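Carnet d'atelier, Breltville
26 août 2025

Colle de peau pour la table du violoncelle Starnov. Je reprends depuis le début, parce que les notes du mois de novembre ne sont pas assez claires et que Nabil m'a demandé deux fois la proportion.

Colle en grains de chez Flimen, sac déjà ouvert. Les grains sont plus foncés que ceux du sac précédent et ils sentent un peu plus fort. J'ai mis une part de colle pour deux parts d'eau, en poids, avec environ 200 g d'eau froide. Trempage sept heures. Les grains ont bien gonflé, il ne restait presque pas d'eau libre au-dessus. Ensuite bain-marie, thermomètre dans la colle et pas dans l'eau du bain (c'était mon erreur la dernière fois, je lisais une température et la colle en avait une autre).

Maintenue à 63 degrés. Adaeze préfère plus bas et elle a peut-être raison, mais avec la chaleur plus basse je n'ai pas le temps de fermer le joint avant que la colle prenne en gelée. Elle tombe du pinceau en fil continu, sans gouttes séparées. J'ai enlevé la peau à la surface avec le bâton de hêtre.

Essai sur chutes d'épicéa, joint à plat, frotté, sans serre-joint. Premier essai mauvais : les chutes étaient froides, la colle est devenue blanche sur le bord tout de suite. Deuxième essai, chutes chauffées à la lampe avant l'encollage : le joint a tiré tout seul après quelques mouvements, je ne pouvais plus le faire glisser. Je laisse jusqu'à demain et je casse au ciseau. Si la rupture est dans le bois, on continue avec cette proportion. Si elle est dans la colle, je demande à Nabil d'ouvrir un autre sac.

Rabot : j'ai refait le fer avant de dresser les chutes. Pierre de 4000 pour finir, puis le cuir. Le morfil était tenace du côté gauche, je pense que le fer n'est plus tout à fait d'équerre. À vérifier avec la petite équerre de Sala, celle qui est juste, pas celle du tiroir.

La fente de la table. Elle part du bas de l'ouïe côté grave et elle monte moins loin que je croyais. En éclairant par l'intérieur, on voit que la fin de la fente est propre, sans poussière, mais que le début est plein de vieille colle brune. Il faut la ramollir à l'eau tiède avec un pinceau fin, essuyer, attendre, recommencer. Ne pas gratter. J'ai fait deux passages et le coton sort encore jaune.
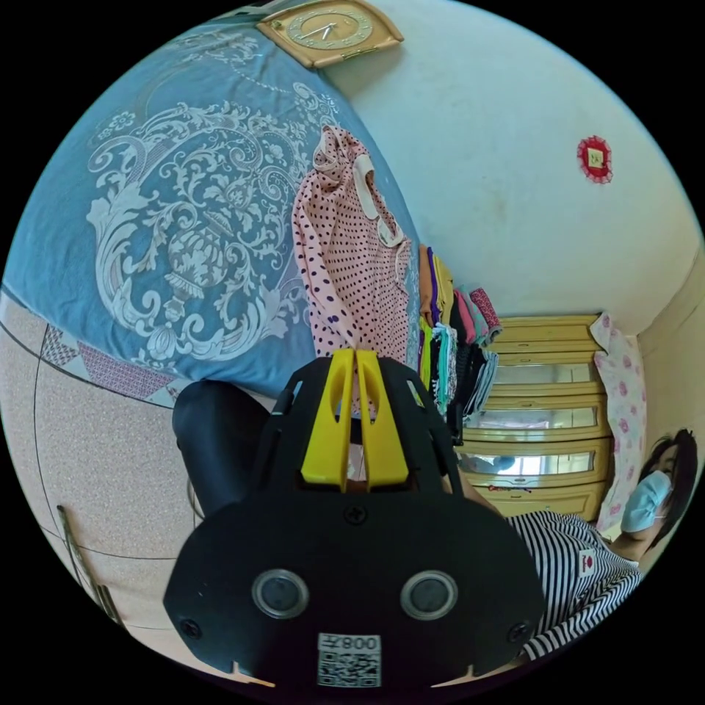
Pour les taquets, j'hésite encore sur le sens du fil. Adaeze les met en travers de la fente, fil perpendiculaire à celui de la table, et ses réparations tiennent. Mon ancien maître les mettait légèrement en biais, il disait que la table bouge mieux. Je vais préparer les taquets dans le même épicéa que les chutes, très minces sur les bords, et on décidera devant l'instrument.

À faire : casser l'essai, troisième nettoyage de la fente, tracer la place des taquets à la craie, pas au crayon. Demander à Nabil où il a rangé les aimants. Le reste de la colle est au frigo dans le pot à couvercle bleu, le jeter s'il sent mauvais.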